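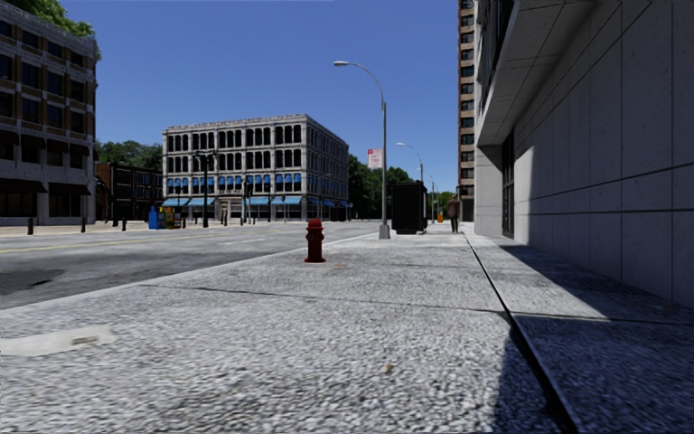 Residents of Wurkthorpe say the new overnight parking charge went up with too little warning, and one Lullis Street tenant told the town meeting she learned of it from a ticket on her windshield.

The charge took effect on 2nd January. Drivers without a permit now pay $11 to leave a car on a downtown street between midnight and 6 a.m. Permit holders pay nothing for the first car on the permit and $2 a night for a second.

The town printed 1,000 permits for the first round and had handed out 953 when the office closed for the evening. A second batch has been ordered from Nodov, the printing firm that makes the town's tags, and is due before the end of January. People who apply before then will get a paper slip to leave on the dashboard.

Several speakers asked for tickets written in the first week to be canceled. The parking office said it would look at each one if the driver sends in a copy of the ticket and proof of address. Requests can be mailed or dropped off at the Ní Chonaill Building, ground floor.

Shop owners were split. Some said cars left for days at a time had kept customers from finding a space in the morning. Others said their night staff have no other place to park and will be paying the full charge.

Daytime rates have not changed. The two-hour limit on Lullis Street also stays as it was.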